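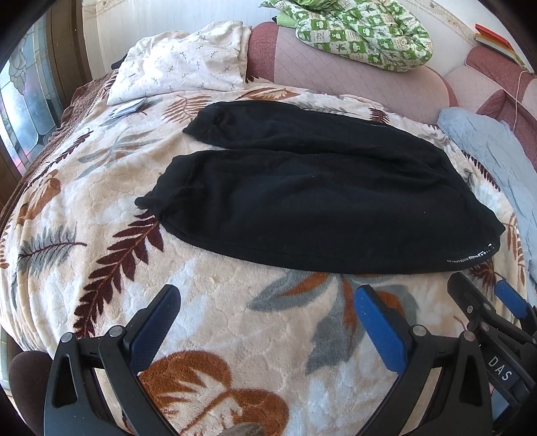 4 手持示教数据的采集与处理

本节说明我们怎样由人手直接示范折叠裤子的过程，并且怎样把这些示范变成机器人可以学习的数据。第 3 节已经给出任务的形式定义，所以本节不再重复符号，只补充与采集有关的部分。第 5 节将讨论策略网络，第 6 节给出在双臂平台 Arkov 上的执行结果。

4.1 为什么采用手持方式

教机器人做一件事，现有的方法大致可以分成两类。第一类是遥操作，示教者坐在主手前面，或者戴上头显，控制真实的机器人完成任务。第二类是手持示教，示教者拿着一对与机器人末端结构相近的夹爪，在没有机器人的地方直接完成任务，相机和惯性测量单元记录整个过程。我们的前期工作使用过第一类方法，当时的系统称为 Tosten。Tosten 采用主从式结构，主手与从手的关节一一对应，示教者的每个动作都会由从手立即执行。

Tosten 的优点是清楚的。它记录下来的关节轨迹可以由机器人原样重放，不存在运动学上不可达的问题。但是在折叠衣物的任务中，我们遇到了几个困难，这些困难直接影响了本文的选择。

首先，主手上没有力反馈。示教者看见布料被拉紧的时候，布料通常已经滑动了，原先对齐的边也随之错开。示教者于是学会了非常慢地移动，并且在每次夹取之前停下来确认。策略从这样的数据中学到了很多停顿，执行时也会在没有必要的位置停住。我们曾经尝试把静止的片段删掉，可是有些停顿是有意义的，例如等待布料垂落到床面，简单的速度阈值不能区分这两种情况。

其次，从手的体积限制了场景的种类。Tosten 的两个机械臂固定在一张工作台的两侧，台面是单一颜色的平板。人在家里折衣服时很少使用这样的台面。很多人在床上折，在沙发上折，或者拿在身前折。床面是软的，夹爪向下压的时候床面会下陷，毯子也会和衣物一起移动。如果训练数据里完全没有这一类接触，策略在床面上几乎不能工作。我们在五月做过一次小规模的测试，把用台面数据训练的策略直接放到床面上执行，最常见的失败是夹爪把衣物和下面的毯子一起夹起。

最后，遥操作需要较长的训练时间。没有经验的示教者开始时常常分不清左右主手对应的视角，数据的质量因此不稳定。

手持方式可以减轻以上的困难。示教者的手直接握住夹爪，手指能够感觉到布料的阻力，动作的节奏也接近平时做家务的节奏。采集设备可以放进一个背包，于是采集地点可以是任何一个普通的房间。当然，手持方式也带来新的问题：人的手臂和机器人的手臂不同，人能够到达的姿态，机器人不一定能够到达；夹爪上的相机视野有限，经常看不见完整的衣物；两个夹爪之间的相对位姿需要另外估计。本节后面的各小节分别处理这些问题。

需要说明的是，本文没有完全放弃遥操作。在第 6 节中，我们用少量遥操作数据来修正执行阶段的偏差。两种数据的分工是：手持数据提供动作的多样性和场景的多样性，遥操作数据提供与 Arkov 动力学一致的局部修正。

4.2 采集环境与任务设定

本文使用的数据集命名为 Taltum。数据在 Kwiatkowski 公寓内采集，房间保持居住时的状态，我们没有为了拍摄而更换床上用品，也没有移走沙发上的物品。这样的安排是有意的。过去的工作往往先清理背景，再采集数据，得到的策略对背景的变化很敏感。我们希望从一开始就让背景成为数据的一部分。

示教由 3 名示教者完成。三个人都没有参与夹爪和算法的设计，其中一个人习惯使用左手。在正式采集之前，每个人先用夹爪自由练习，直到自己认为可以开始为止。我们没有规定统一的折叠手法，只规定了起始状态和结束状态。

起始状态定义为：一条裤子平放在床面上，两条裤腿朝向同一侧，允许有皱褶，允许裤腿之间有部分重叠。结束状态定义为：裤子先沿长度方向对折，使两条裤腿叠在一起，再沿垂直于裤腿的方向折叠，最后的形状应当近似矩形，并且没有裤脚露在外面。中间的过程由示教者自己决定。例如，有的示教者先整理裤脚，再对折；有的示教者先对折，再把不齐的裤脚拉出来。这两种顺序都保留在数据集中。

每条示教的时间上限是 90 秒。超过上限的示教不会立刻中断，示教者可以做完，但是这一条会被标记为超时，并且不进入训练集。设定上限的目的在于控制动作的节奏，使它不至于因为示教者过分追求整齐而变得很长。

数据集最后保留 100 条有效示教，其中 20 条作为验证集，其余用于训练。划分以整条示教为单位，同一条示教中的片段不会同时出现在两个集合里。数据版本在 2025/10/15 冻结，之后只修改过标注文件中的拼写错误，没有增加或者删除任何一条示教。

4.3 手持夹爪与观测

每个示教者使用两只手持夹爪，左右手各一只。夹爪采用连杆式两指结构，指面上装有带纹理的软垫，用来增加与布料之间的摩擦。夹爪的开合由示教者的手指控制，开度由编码器记录。相机固定在夹爪的本体上，朝向两指的前方，因此图像的下部总是能够看见该夹爪自己的手指。

这种固定方式有两个好处。第一，手指在图像中的位置主要由开度决定，与手腕的位姿无关，所以网络可以很容易地学到手指与布料的相对关系。第二，在 Arkov 上我们以同样的相对位置安装相机，执行时的图像和示教时的图像在构图上接近，不需要做视角的转换。

另一方面，相机随着手一起运动，图像中的衣物会旋转、放大和缩小，也会离开视野。对于裤子这种细长的衣物，这个问题更加明显。当夹爪靠近裤脚时，腰部可能已经看不见；当夹爪后退到可以看见整条裤子时，裤脚的细节又变得很小。我们在 4.5 节讨论怎样用历史图像来补偿。

图 3 是一个典型的观测，后面的讨论会多次引用它。

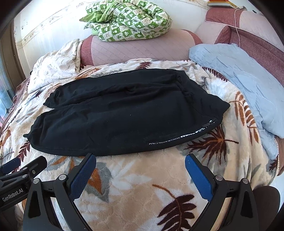
Henryk Kubiak
数据采集与标注负责人，本节执笔，通讯作者

图 3 夹爪相机的一帧观测。黑色裤子平放在印有叶子图案的毛绒毯上，腰部在右，裤腿朝左。近处的夹爪两指张开，另一只夹爪从左侧进入视野。

从图 3 可以看到几个对学习有影响的因素，我们按照处理的先后来讨论。

第一个因素是衣物的颜色。裤子是黑色的，裤腿之间只有沿长度方向的浅皱褶，明暗差别很小。对于人来说，判断两条裤腿的边界并不困难，人会利用裤脚的形状和腰部的位置来推断。对于网络来说，黑色区域内部的梯度很弱，很多特征点检测方法在这里几乎没有响应。我们试过提高曝光，但是毯子的浅色部分会因此过曝，叶子图案的边缘也会变得模糊，位姿估计反而变差。最后我们保持原来的曝光，只在网络的输入端对暗部做非线性的提升。提升曲线对所有图像相同，不依赖于分割结果。

第二个因素是背景的图案。毯子上的叶子有灰色、橙棕色和深紫红色，其中深色的叶子与黑色布料的亮度比较接近。在早期的分割模型中，与裤子相邻的深色叶子有时被当作裤子的一部分，于是预测的夹取点落在毯子上。这个错误在单色台面的数据中从来没有出现过。但是图案也有用处：它为视觉里程计提供了大量稳定的特征点，床面区域的跟踪因此比单色台面可靠得多。同一个背景对分割不利，对定位有利，我们认为在评价采集环境时应当把这两个方面分开来看。

第三个因素是裤腿的透视和变形。图中较远的一条裤腿看起来略短，左端收拢成一团；较近的一条较宽，也较平整。如果只根据一帧图像来判断，很难确定较远的裤腿究竟是真的没有拉直，还是受到透视的影响。示教者在这种情况下通常会把夹爪移到裤脚附近再看一次，然后才决定是否需要整理。我们把这种移动称为“查看动作”，并且在标注中保留它，4.6 节会给出它的定义。

第四个因素是衣物上的局部标志。裤子的右下侧有一行白色和灰色的印刷文字，在图像中是倒过来的，较大的文字有一部分被折到看不见的地方。文字右端的上方有一段短的口袋拉链，拉头是亮的。这些标志在黑色布料上十分突出，注意力图也经常集中在这里。它们可以帮助网络判断腰部的方向，可是也可能造成过拟合：如果训练集里的裤子大多在同一位置有文字，网络可能会依赖文字而忽略轮廓。因此我们在训练时随机遮挡布料上的高亮小区域，遮挡的位置由亮度的局部极大值决定。布料上的浅色绒毛有时也会被选中，这对训练没有坏处。

第五个因素是两只夹爪的相互可见性。在图 3 中，另一只夹爪只有一部分进入视野，可以看见机身上的白色字样 GenRobot.AI、连杆上的销钉和一小部分深蓝色的指垫。这样的部分可见在双手任务中很常见。它提供了两只夹爪相对位姿的直接证据，但是由于可见部分会改变，不能把它作为唯一的来源。

4.4 位姿估计与双手对齐

每只夹爪的位姿由视觉惯性里程计得到。设左右夹爪在各自里程计坐标系中的位姿为 T_L(t) 和 T_R(t)，两个坐标系之间存在一个固定但未知的变换 X。策略需要的是双手的相对位姿，也就是

T_rel(t) = T_L(t)^(-1) · X · T_R(t)

其中 X 把右侧坐标系中的量变换到左侧坐标系。X 的误差会直接进入所有时刻的相对位姿，因此它的估计必须仔细。

我们使用两种信息来求 X。第一种信息是共同看见的床面特征点。两只夹爪的相机在大部分时间里都朝向同一块床面，它们看到的叶子图案可以相互匹配。需要注意的是，毯子不是刚体。当示教者拉动裤子时，毯子可能随之滑动，被按压的位置也会下陷。所以我们只使用每条示教开头的一段静止时间来建立匹配。在这段时间里，示教者按照要求缓慢地移动双手，观察床面和裤子，不接触任何物体。

第二种信息是夹爪之间的直接观测。当一只夹爪进入另一只的视野时，我们检测连杆上的销钉和指垫的轮廓，并且与夹爪的几何模型对齐。检测的置信度低于阈值时，这一帧不参与优化。由于机身大多为黑色，在黑色布料前面轮廓不容易分辨，指垫的颜色和销钉的反光成为主要的依据。

两种信息在一个位姿图里联合优化，目标函数为

E(X) = Σ ρ( r_feature ) + λ Σ ρ( r_gripper )

其中 ρ 是鲁棒核函数，r_feature 是床面特征点的重投影误差，r_gripper 是夹爪几何模型的重投影误差，λ 在验证集上选定，并且对所有示教保持不变。

优化完成以后，我们做一次人工检查。检查者观看重投影的视频，如果夹爪模型的轮廓与图像中的夹爪有明显的偏离，就把这一条退回重新计算。重新计算仍然不合格的示教不再使用。检查者与示教者不是同一个人。

还有一个细节值得记录。两只夹爪的时钟没有硬件同步，开始时我们用软件时间戳对齐，后来发现时间的偏移在一条示教内部会缓慢变化。现在的做法是让示教者在开始和结束时各做一次双手同时开合的动作，用两侧编码器的曲线求出偏移，中间时刻做线性插值。这个动作在裁剪时会被去掉，不会出现在训练数据里。

4.5 动作表示与历史信息

策略的输出是未来一小段时间内两只夹爪的相对位姿和开度。我们以当前时刻各自的夹爪坐标系为参考，表示未来的位姿增量。这样做的结果是，策略不需要知道床在房间里的什么位置，也不需要知道示教者站在哪一侧。对于双手之间的协调，我们另外把 T_rel(t) 作为输入，使策略能够判断两只手之间的距离。

距离信息在对折的阶段非常重要。两只夹爪同时夹住裤腿的一侧时，它们之间的布料应当保持轻微的张力。距离过小，布料中间下垂，落下后会产生新的皱褶；距离过大，布料会从指垫之间滑出。在遥操作数据中，这个距离波动较大。在手持数据中，示教者凭借手感使它保持得相当平稳，这是我们从两类数据的比较中得到的最清楚的差别。

关于历史信息，我们没有采用完整的图像序列，计算量对于实时执行来说太大。我们保留少量的关键帧，关键帧的选择依据是相机位姿的变化：当相机移动或者转动超过一定程度时，加入新的关键帧，同时删除与当前视野重叠最多的旧关键帧。这样，当夹爪靠近裤脚时，网络仍然保留着之前看见腰部的图像。每一个关键帧都带有相对于当前时刻的位姿编码。

这个方法有一个前提，即关键帧拍摄以后衣物没有发生大的变化。一旦裤子被折叠，旧的关键帧就不再正确。为此，我们在夹爪从闭合变为张开的时刻清空旧的关键帧，然后等待新的观测进入。清空会使策略在短时间内缺少全局信息。示教者在放开布料以后通常会抬起双手后退，正好可以得到较大的视野，所以这个缺点在实际中的影响有限。在 Arkov 上执行时，我们观察到策略也学会了类似的后退动作。

4.6 阶段标注

每一条示教由标注者划分为若干阶段。阶段的名称和定义如下。

查看：双手没有接触布料，相机的运动使新的区域进入视野，或者使已经看过的区域以更近的距离再次出现。

整理：至少一只夹爪接触布料，动作的结果是局部变得平整或者对齐，但是折叠的层数没有改变。

对折：一只或者两只夹爪夹住布料，移动后折叠的层数增加。

释放：夹爪张开并且离开布料，直到双手重新处于可以开始下一个动作的位置。

整理与对折之间的界线有时候不容易判断。例如，示教者夹住裤脚提起，看上去要对折，随后又放回原处并拉直。按照我们的定义，层数最后没有增加，所以整段标为整理。标注者在划分时可以观看后面的视频，因此标注反映的是动作的结果，不一定等于示教者当时的意图。我们曾经请示教者自己说明意图，但是他们往往记不清楚，这个做法没有继续下去。

另外一个困难来自起始状态。部分示教开始时裤子已经大致平整，示教者几乎没有整理就直接对折。另一部分示教开始时裤脚卷在一起，整理占去了大部分的时间。如果按照时间均匀采样，训练会偏向整理阶段。我们按照阶段对样本重新加权，使对折阶段得到足够的比重。权重的具体取值在附录中给出。

查看阶段是否应当用于训练，作者之间有过不同的意见。一种意见认为，查看动作不改变衣物的状态，去掉它可以使执行更快。另一种意见认为，夹爪相机的视野有限，没有查看动作，策略就必须在信息不足的情况下做决定。我们对两种设置都做了训练。去掉查看阶段以后，策略的动作确实变快，可是它在裤脚附近的夹取明显变得不可靠，特别是当较远一侧的裤脚收拢在一起的时候。本文后面的结果都使用保留查看阶段的设置。

4.7 可执行性筛选

手持示教记录的是人手的运动，其中有一部分 Arkov 不能重现。我们对每条示教做离线的逆运动学求解，把机器人的基座放在床边的多个候选位置，检查是否存在一个位置使整条轨迹可达，并且双臂之间没有碰撞。只要存在一个这样的位置，该条示教就被认为是可执行的。

不可执行的原因主要有两种。一种是示教者在对折时把双手交叉，左手越过右手去夹远处的布料。人很自然地会这样做，而双臂机器人在这个姿态下非常容易碰撞。另一种是示教者的身体向前倾，手伸到床的深处，超出了机械臂的工作范围。我们没有在采集时禁止这些动作，过多的限制会使示教者紧张，也会使动作失去自然的节奏。采集时我们多录了约 20 条，作为筛选的余量，经过筛选后得到 4.2 节所述的有效示教。

筛选只考虑几何上的可达性，没有考虑力。软的床面会给夹爪一个向上的反力，人可以轻松地适应，位置控制的机器人则可能把毯子压出较深的凹陷。我们在执行时对竖直方向使用阻抗控制，刚度设置得较低。这个设置使夹爪可以沿着床面滑到布料下面，同时减少夹起毯子的情况。它的缺点是竖直方向的定位精度下降，在夹取很薄的单层布料时偶尔会夹空。夹空以后，策略一般会再次尝试，手持数据中有不少类似的重试片段，我们认为这是它能够恢复的原因之一。

4.8 采集过程中的观察与限制

最后，我们记录一些在采集中得到的观察，希望对准备进行类似工作的读者有用。

示教者对夹爪的适应比我们预想的快，但是疲劳也来得快。夹爪的重量集中在手腕的前方，连续工作后，示教者会不自觉地把手腕靠在床面上休息。此时相机离布料很近，图像几乎全部是黑色布料，里程计容易丢失跟踪。我们后来规定每录完一组就休息，并且在屏幕上显示跟踪的状态，由旁边的操作员提醒示教者。

提醒的方式也需要注意。开始时操作员在录制当中用语言提醒，示教者听到以后会突然停住，这个停顿便留在了数据里。后来我们改为在一条结束以后再说，如果跟踪已经丢失，就让示教者把这一条做完，然后作废。

光线也是一个需要控制的条件。房间的窗和门会透进光线，黑色布料的外观随着光线的方向而改变，有时皱褶清楚，有时几乎看不见。我们没有使用补光灯，固定的补光会使数据过于单一。不过，为了避免过于昏暗的图像，我们只在白天采集。

本数据集的限制是明显的。首先，采集地点只有一处，毯子、被子和沙发的外观在各条示教之间变化很小。虽然背景比单色台面复杂，但是复杂不等于多样，我们不能据此认为策略可以推广到任意的卧室。第 6 节中更换床品的实验也支持这个谨慎的看法。其次，示教者的人数较少，个人习惯在数据中占有较大的比重，习惯使用左手的示教者的数据尤其需要单独分析。再次，本文只研究裤子，上衣有袖子，折叠的顺序更加多样，现有的阶段定义可能不够用。

关于评价，我们还想补充一点。折叠的好坏没有公认的标准，不同的人对“整齐”的理解相差很大。我们在第 6 节采用轮廓与矩形的重合程度作为客观指标，同时由没有参加采集的人给出主观评价。两者在多数情况下一致，不一致的情况主要出现在裤脚略微露出的时候：轮廓指标几乎不受影响，而评价者会给出较低的分数。在标注示教时我们也遇到了同样的问题，当时的处理是，只要裤脚从折叠好的外形中露出，就不计为达到结束状态，这一条示教也不进入有效数据。

下一节介绍策略网络的结构，以及阶段标注在训练中的使用方式。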